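Sorting Boxes and Worktables
Gallery — Friday, March 28, 2025

Sibusiso Shabalala keeps the small parts for the Gruvmont workshop in clear fold-out boxes. The trays swing up and back, so you can look over every level at once. More pages from the workshop will be added in April.

The box 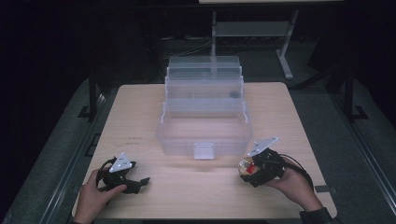 Clear organizer, trays fully extended. One small dark disc in the middle tray.

The deep bottom compartment takes the bulky things. Washers and caps go higher up.

The tabletop

Pale wood with a fine grain and a few dark marks on the surface. Sibusiso plans to sand it before summer — the sorting comes first.

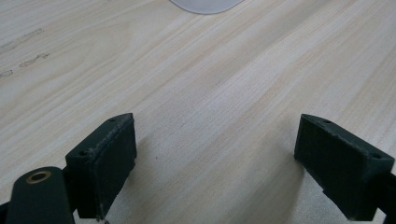
Box notes

Labels go on the front, below the latch. Spare boxes are kept at Javlow, 12 to a shelf.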